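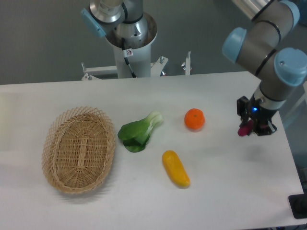 Harvest baskets: how the October share will work

The October produce share starts on Wednesday, and the main change this year is the basket. Members of the Ikley food co-op have been picking up in paper grocery bags since the share began, and last fall we went through 293 of them. Many split at the bottom before they got to the car. From this month each household gets an oval wicker basket to keep for the season, and the bags are gone except for potatoes and anything else with dirt on it.

The baskets are a light tan weave with an open rim. They come from Lecomte, the same shop that sold us the bread trays, and the deposit is $7. You get the deposit back when the basket comes home in December in usable shape. A few broken strips won't count against you. A missing side will.

Bring your basket empty every week. Agathe Leclerc and the packing crew fill them in the order people arrive, and it slows the whole line if they have to take out last week's onion skins first. If you forget it, you can borrow one of the spares by the door and sign the sheet. There are only a few spares, so please don't make a habit of it.

What goes in

The basic share for the first two weeks is bok choy, yellow squash, small oranges and red onions, plus one item that changes with what the growers have. The squash and onions are from the Drokach farm. The oranges come in by truck and are the only thing in the share that isn't local. Members voted to keep fruit in the basket through the cold months, and it was either oranges or the same apples every week until spring.

Drokach lost part of its second squash planting to borers, so expect one squash per basket and not the two we listed in the September issue. Annick Texier has adjusted the price to match. If you already paid for the full season, the difference will show up as a credit on your November statement.

Packing order

Several people asked at the last meeting why their greens were flat by the time they got home. Mostly it was the squash sitting on top of them. Annick wrote up a packing order, and it will be taped to the wall above the table:

Squash first, laid the long way along the bottom.
Onions next to the squash, at one end.
Oranges in the gaps.
Bok choy last, on its side, with the leaves toward the low end of the basket and the stalks resting on the squash.

Set everything for one basket out on the table before you start putting things in. It looks slower, but it is much easier to see that a share is short an orange when the food is lying in front of you than when it is already under a bunch of leaves. Last year we had 7 calls in one week about missing items, and all of them were small round things.
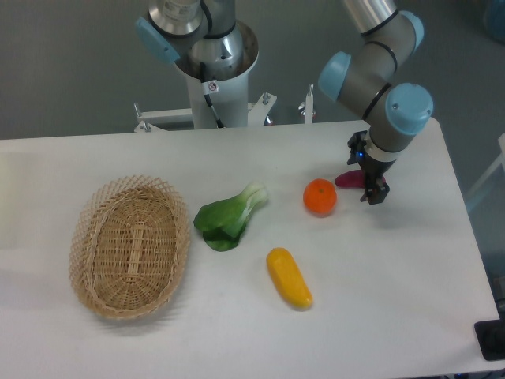
The oval shape takes a little getting used to. A long squash fits well if it runs from end to end and badly if it goes across, where it rides up over the rim and pushes everything else to one side. Siiri Mustonen packed a trial batch with the crew two weeks ago and found that a slightly curved squash should go in with the curve against the side of the basket. The straight ones can go down the middle.

Please keep the table clear of coats, coffee and phones while packing is going on. The white top shows dirt right away, and that was the reason for choosing it. Wipe it down with the spray under the sink between batches and once more at the end. The old green cloth has been thrown out.

Keeping things at home

Take everything out of the basket when you get in. Wicker lets air through, so onions can go back in it and stay on a counter or a shelf away from the stove. The oranges will keep on the counter for a week, longer in the fridge.

Bok choy needs to go in the fridge the same day. Wrap it loosely in a damp dish towel, leaves and all, and don't wash it until you are ready to cook. The stalks take longer than the leaves, so cut them apart and start the stalks first. Jacqueline Brunet cooks hers in a wide skillet with a sliced red onion, adds the leaves for the last minute, and squeezes half an orange over it before it goes on the table. She says a spoonful of soy sauce is enough salt for four people.

Yellow squash bruises easily and the marks turn soft in a couple of days. Use a marked one first. Peeling isn't needed.

To clean the basket, shake it out over the sink and brush the weave with a dry vegetable brush. If something has leaked, use a damp cloth and let the basket dry upside down on a rack. Don't soak it and don't put it in the dishwasher - someone will be tempted.

Pickup times and sign-up

Pickup is from 4 to 6:30 p.m. on Wednesday at the Clikavmont hall, side entrance. The front steps are still being repaired. Packing starts at 1:30 p.m. and we need people for the second half of the shift, from 3 p.m. on. You don't need any experience, only the patience to pack the same basket over and over.

We have 232 households signed up so far and baskets for 319, so there is room for neighbors and coworkers. Half shares are available for people living alone and come in the same size basket, packed to the same list with smaller amounts. Mireille Lemaire is handling sign-ups at the front desk of the hall in the mornings. Bring the deposit in cash or a check, and tell her about any allergies so that the changing item can be swapped.

Baskets will be handed out at your first pickup. Write your name on the tag and tie it to the rim, where the weave is open enough to get the string through.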